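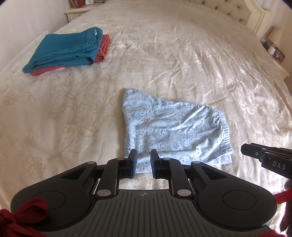

Bedspread mid-sulk, with the folding pile at the back

Satin bedspread won't lie flat, and is it my fault for folding the washing on it?
Asked in Bedding and Laundry by Pliltamance
Viewed 818 times

I have inherited a cream satin bedspread, the sort with flowers woven into it in the same colour, plus a few bigger sprigs for anyone who missed the first lot. It is very handsome and it hates me. One side goes on smooth enough. The other gathers into long shiny creases the moment I put anything down, and shiny fabric doesn't let you pretend.

The bed is the only flat surface in the flat bigger than a tea tray, so all the folding gets done there. My pale blue patterned thing with the elastic waist is the worst. I fold it in half, the waistband ruffles up, and wrinkles fan out from it across the rest. By the time I've flattened that, the bedspread has moved. The teal and the red bits fold up fine and sit there looking smug.

So, two questions. How do I get the creases out of the satin without ruining the raised flowers? And how do you fold anything with a gathered waist so it stays folded? I own an iron but we are not close.

3 answers

Hotutura
Accepted answer

Check the label first, if yours still has one. Satin only tells you about the weave. Yours could be silk, polyester, cotton or a mixture, and they don't all like the same heat.

If it can be ironed, turn it face down on a thick towel and use the coolest setting, with a thin cotton cloth between the iron and the fabric. The towel lets the raised flowers sink in so you don't squash them. Press and lift, don't shove the iron along. Try a corner that hangs down by the wall before you do the middle. Go easy on water if it might be silk, as drips can leave a ring.

Do one strip at a time and let each cool before you move it. I did my mother's one September and it took up to 3 hours, with a break for toast.

As for folding on it, you aren't doing any damage, but satin slides. Throw an old cotton sheet over the top and fold on that. Cotton grips, the bedspread stays put, and you can whip the sheet off afterwards.

For the waistband — fold lengthways first, so the two ends of the elastic meet, and pull the fabric below it straight. Don't try to flatten the gathers themselves, they'll win. Then bring the hem up to just short of the waistband and fold once more if your drawer is small. Leave the elastic out at the end on its own. It's the thick part, and if you bury it in the middle everything around it puckers.

Comment from Pliltamance: The sheet worked straight away, I feel a bit silly. Haven't been brave enough for the iron yet.

Shu-fen Chu

I roll mine. Start at the hem, finish at the elastic, stand them up in the drawer. Creases a bit, but you're going to sit down in them anyway.

For the bedspread I'd try hanging it over a door or the banisters overnight before heating anything. Pad the edge with a towel or you'll swap your creases for one enormous one.

Drosten

just put a different cover on the bed. satin is for hotels

Comment from Yao: This doesn't answer either question.

Comment from Drosten: answers both if you think about it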